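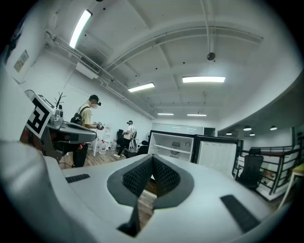
Shared Furniture and Mini Refrigerators: Frequently Asked Questions

The following answers apply to all tenants of the Gresotholm building, including short-term desk holders. They replace the notice posted in the hallway in March.

Who may use the white cabinets in the main room?

Any tenant may request a cabinet. Cabinets are assigned by the building office for a period of 3 months, and the assignment may be renewed once. A cabinet without an assignment card must be left empty. Items found in an unassigned cabinet are moved to the storage closet and held there for 14 days.

What may be kept on the white table?

Bottled drinks, cleaning products in their original containers, and dry goods in sealed packaging. Open food is not permitted on the table or beneath it overnight.

May office chairs be moved between areas?

Yes. Chairs should be returned by the end of the day and must not block the opening in the railing. Chairs in need of repair should be reported to the office and not carried down to the loading door.

Is a mini refrigerator provided?

Tenants who have rented a bench or a closed room may request one. The building keeps a small number of compact units, and there is normally a short waiting period. Private units may be brought in with written approval, provided that they stand on a stable table or stand.

How should a mini refrigerator be prepared before it is handed back?

All food and drink must be removed, together with any loose trays. The interior is to be wiped with warm water and mild soap, including the slats of the grille, where crumbs tend to collect. The power cord should be unplugged before cleaning begins. After wiping, leave the door open until the interior is dry. Units from the Iturra series should not be tilted at any time; Drotden units may be tilted briefly for carrying.
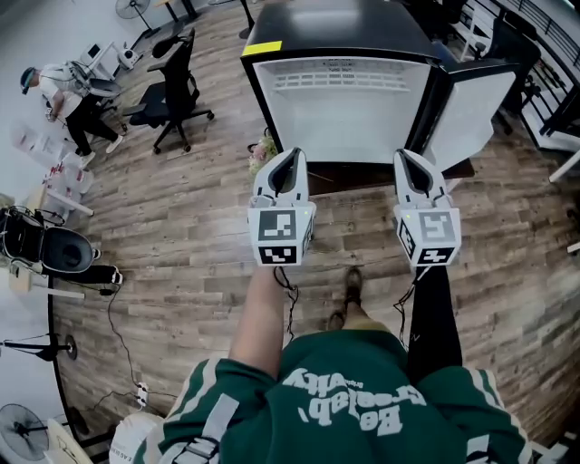
Compact refrigerator with the door open and the compartment apparently clear.

May items be placed on top of or beside the refrigerator?

Light items such as flowers may stand beside it. The top should be kept clear. Liquids in open vessels must be kept away from the outlet.

Who empties the shared refrigerator in the kitchen corner?

The cleaning contractor, Proment, does so every Thursday after 6 p.m. Containers marked with a name and a date are left in place for one further week. Unmarked containers are discarded, and the building does not reimburse their contents.

What is the charge for a late return?

A fee of $64 applies to cabinets and refrigerators not released by the agreed date. The fee is added to the next invoice.

Whom should I contact?

Requests concerning furniture and appliances should be addressed to Rachid Filali at the building office, Room 2. Please include your tenant number and the location of the item.

Filed under: Tenant Services, Furniture & Appliances

Comments

M. on second floor
Does the one-week rule cover condiments? My mustard was labeled and still went missing.

Building Office
Condiments are covered if both a name and a date are shown. Please send us the details and we will ask the contractor.

deskholder_west
Can two tenants share one cabinet? We only need a shelf each.

Building Office
Yes, with both names on the card. The first name listed is responsible for the return.

Oona
The link to the refrigerator request form gives me a blank page.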